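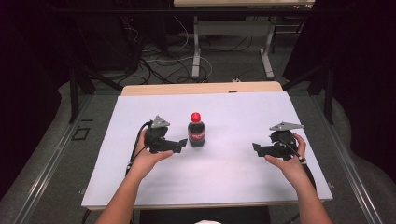 Figure 3. Start pose for a two-hand recording: both grippers point at the object, fingers open on the right side.

Aligning the left and right streams in Tufa

Before Tufa can learn a motion, the two hand-held grippers must share one clock and one origin. Please do this procedure each time you start the recorder, also when the cables were not touched.

1. Connect both gripper cables and start the Tufa recorder. Wait until the two status fields show READY.

2. Put one object near the center of the board. A bottle with a colored cap is a good choice for the first try, because the detector finds the red cap of a cola bottle easily on a white surface.

3. Hold one gripper on each side of the object, with the fingers pointing to it. Do not touch the object yet. The distance does not need to be the same left and right.

4. Select Align > Set origin and keep both hands still until the progress bar is full. The software collects 50 samples for each side.

5. Check the value "offset" in the lower panel. It must be under 3 ms. If it is higher, press Reset clock and go back to step 4.

6. Select Save. The result goes to the file align.cfg in your session folder.

Note: The metal plate on top of each gripper must stay visible to the head camera during step 4. If your wrist turns too much, the pose estimate jumps and the bar starts again from zero.

Note: Tufa listens on port 1560 for the left gripper. The right gripper uses the next port. If you run Fesora on the same computer, change its port first - both programs want the same one.

Caution: Leave enough free cable behind each hand. A pulled cable can break the connection, and the recorder then fills the gap with the last known pose and gives no warning.

Error 557 (origin rejected)
The two grippers were assigned to the wrong sides. Open Devices, press Swap, and repeat from step 3. In versions older than the May release the Swap button is under Tools.

Section revised January 21, 2019, Ridwan Yusof, Savham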